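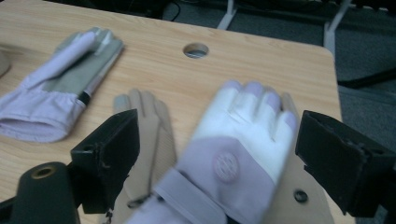
Slide 1. Gloves on the table, gripper at work.

(Leave the slide up while people find their seats. Wait for the door to close before starting.)

Good evening, everybody, and thank you so much for coming out in December, when I know every one of you has a concert or a cookie exchange you could be at instead. I'm Amber Van Leeuwen, I teach shop and science at Flevdale, and for the past 3 years I've had the great pleasure of running our after-school robotics club with Mariann Oláh, who is sitting right there in the second row and is going to hate that I made her wave. (Wave, Mariann!)

So, gloves. When I told the students in the fall that our project was going to be sorting work gloves, there was a groan you could have heard over in Storndale. They wanted to build something that throws. But I asked them to go home and find a pair of gloves in a pile, with their eyes shut, and then come back and tell me how their hands did it, and the next afternoon they couldn't stop talking.

Go slowly here. A block has the same shape every time you reach for it. A glove has fingers that flop, a cuff that may be open or folded under, and very often another glove lying on top of it. Look at the white and lavender one between the jaws, and how it overlaps the tan one. A person would just pinch and lift. For our students that turned into weeks of arguing (good arguing!) over where the pinch should go.

The two schools of thought were the cuff people and the finger people. Cuff people like the cuff because there's a lot of fabric to grab. Finger people say the cuff slides out from under you and you end up holding a wrinkle. I was a cuff person myself. Mariann was a finger person, and we've stayed friends.

(If there's laughter, let it go on a bit. Drink some water.)

Next part is about the practice attempts. The team set a goal of 4000 tries by spring, logged in the blue binder, good ones and bad ones alike. They work in crews of 4, and each crew does up to 100 tries in an afternoon before somebody's patience goes and we stop for pretzels. I want to say a word for the bad ones. The students used to skip writing those down, and Mariann sat them all down and had them read a page of nothing but successes and tell her what they'd learned from it. It was a very quiet five minutes. Since then the notes column is my favorite thing to read on my lunch break. "Got two gloves, wanted one" is in there a lot.

Mention the Leemans workshop here, who gave us a box of odd gloves, and the Lindellow fund for the bus to the regional meet. Ask their people to stand if they came.

Then hand over to the students. They'll explain how they choose a grab point, and they know it far better than I do, so please save the hard questions for them and give me the easy ones. Remind everyone the binder is on the back table and they're welcome to leaf through it.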